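Tapsell Schools Support
Ticket: Stestetti embroidery machine, bobbin thread showing on top and stitches bunching on circles
Opened: 2023-03-01
Submitted by: Fung-ping Kong
Category: Textiles equipment / embroidery
Status: Solved

Original message

Hello to everyone on the support desk, and thank you in advance, because you were so kind to me in August when I couldn't get the hoop arm to calibrate and I'm afraid I'm back with a longer story.

I teach design and technology, mostly textiles, and we have 4 of the Stestetti single-needle embroidery machines in a row along the window. Three of them are behaving beautifully. The one at the far end, which the students call Doris, is pulling the white bobbin thread up to the top of the fabric, mainly on satin stitch borders, and it's worst on anything round. We're in the middle of a patch unit (every student designs a circular patch for a bag or jacket, digitizes it in Lulus, and stitches it out) so you can imagine that "worst on anything round" is a bit of a problem for us!

What I see is this. The fill in the middle of the patch goes down fine. Then the border starts, and for the first quarter of the circle it looks lovely. After that little white flecks come up along the outside edge, and by the time the needle gets back to where it started there's a ridge, and the end of the border doesn't meet the beginning. There's a gap wide enough to see the fabric through. On two patches the top thread snapped just before the finish, and one made a dreadful nest underneath that I had to cut out with the small scissors.

Setup, as best I can give it:
Machine: Stestetti, same model as the other three, firmware matches
Top thread: Paltex polyester, 40 weight
Bobbin: Paltex prewound, white
Needle: size 80 embroidery
Fabric: cotton twill, medium weight
Stabilizer: one layer of tear-away
Design: circular patch, satin border, exported from Lulus

What I've tried so far: rethreaded the top (twice, once with the foot up and once with a student watching me to make sure the foot was up), put in a new needle, swapped the bobbin, dropped the top tension a little, and turned the machine off and on again. Lowering the tension made the flecks smaller but they didn't go away.

Any ideas very welcome. I have a class on it again tomorrow and I'd rather not have a queue for the other machines.

Warmly,
Fung-ping

Reply from Tapsell Support

Hi Fung-ping,

Lovely to hear from you again, and I'm glad the hoop arm has been good since August. Thank you for putting in so much detail, it saves us a whole round of questions.

I think you may have a couple of separate things going on, and they happen to be showing up in the same place. White thread on top is a tension matter, either too much on the top or too little on the bobbin. A border that doesn't meet itself is usually the fabric shifting in the hoop. Neither of them needs a service visit yet, so let's go through them one at a time.

For the tension:

Take the bobbin case out completely and look under the flat spring on the side. A bit of lint there holds the spring open, and the bobbin thread runs almost free. Slide a corner of stiff paper under it, from the back toward the opening, and see what comes out. Please don't use a pin, it scratches the case.

Brush out the hook area while the case is out. No canned air, please, it pushes the fluff farther in.

Put the top tension back to where it was before you lowered it. If the bobbin side is the culprit, you'd be chasing it with the wrong dial.

Stitch out the tension test that's built into the machine (Menu, Service, Test Patterns, the row of capital letter I's). Turn it over. You want to see bobbin thread down the middle third of each column on the back.

For the gap:

Swap the tear-away for a layer of cut-away, and hoop it together with the fabric. Tear-away perforates under a dense satin border, and by the second half of the circle there isn't much left for the twill to hold on to.

Check the hoop screw. School hoops get tightened by a lot of different hands.

Do the test first and the stabilizer second, and change only one thing between stitch-outs if your class can bear it. Let me know what you find.

Kind regards,
Tapsell Support

Follow-up from Fung-ping Kong

Good morning! Well, the paper trick brought out a little gray felt worm of lint that I would never have believed could fit under there. Two of my students were so delighted with it that they asked to do the other machines too, so all of them have now had their bobbin cases cleaned, and there was more to find in every one.

I put the tension back to its old setting and ran the letter I test. The back shows the white down the middle, nice and even, as you described. No flecks on the front at all. I then ran the same patch as before, still on tear-away so I was only changing the one thing, and the border was clean all the way around. I can't tell you how pleased I was.

The gap is still there, though. Smaller, but there. I'm out of cut-away until the order comes, so I tried 2 layers of tear-away as a stopgap and that narrowed it again. I also tightened the hoop screw with the little driver, and yes, it was looser than it should have been.

While I wait, one question about the file itself. The designs that leave the worst gap are the ones where the student has put a circle inside a circle, with a small oval picture in the middle and some lettering beside it. They've been collecting round things with good layouts to work from, coins and badges and lids and so on, and then simplifying them in Lulus. Is there something in how we're building these that makes the pull worse? I've added one of the stitch files to the ticket.
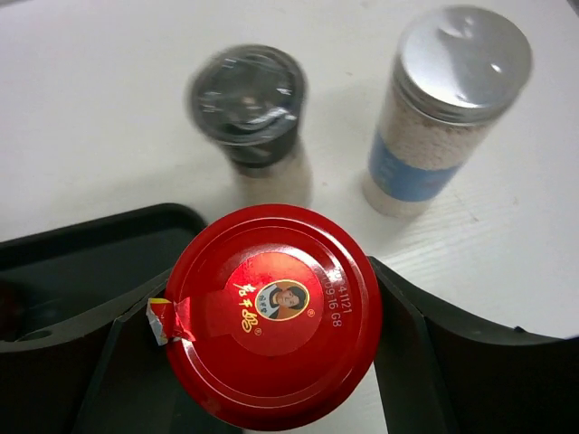 Red jar lid with oval portrait and gold characters

The stitch file has the outer border, an inner ring, the oval with its thin edge, and the lettering on the left. The student started with the outer border because, quite reasonably, that's the order she drew it in.

Thank you again, you're very patient with me.

Fung-ping

Reply from Tapsell Support

Hi Fung-ping,

Hooray for the felt worm! I'm very happy the flecks are gone, and please thank your cleaning crew from us.

I opened the stitch file and I think your hunch is right. The outer border is first in the sequence, so it's laid down on flat fabric, and then everything inside it pulls the cloth toward the middle. You want it the other way around. In Lulus, open the Sequence panel and drag the pieces so the background fill goes first, then the oval, then the lettering, then the inner ring, and the outer border at the very end.

While you're in there:

Turn on edge-run underlay for both rings. It's off in this file. It tacks the twill to the stabilizer before the satin goes over it.

Set pull compensation a touch higher on the outer border than on the rest.

Ease the density on the inner ring. It's set to the same value as the border, which is a lot of thread for such a narrow shape.

Let the start and end of the border overlap by a few stitches. There's a box for this under Closed Shapes.

The thin edge on the oval would be happier as a running stitch than as a satin. Very narrow satin columns tend to sink into twill, and that's also a common spot for thread breaks. If she wants the lettering to stay crisp, simple strokes with no tapering will stitch better at that size. A thinner top thread would help as well, but I wouldn't buy any just for this.

Kind regards,
Tapsell Support

Follow-up from Fung-ping Kong

The cut-away arrived, so we hooped up with that and ran her patch with the new sequence and the underlay switched on. The border meets! You have to hunt for the join. She did the oval edge in running stitch and it came out so much neater than before, and I've asked the whole class to check their sequence before they export.

One tiny leftover, in case it helps the next person: we had the speed on Doris turned right up, and when I brought it down to the setting the others use, the snapping stopped as well. I don't know who turned it up. I have my suspicions.

Please go ahead and close this, with many thanks from all of us.

Fung-ping

Note from Tapsell Support

Closed as solved. Lint under the bobbin case spring, loose hoop screw, outer border stitched first with no underlay. Speed setting corrected by customer. Spare bobbin case spring not required.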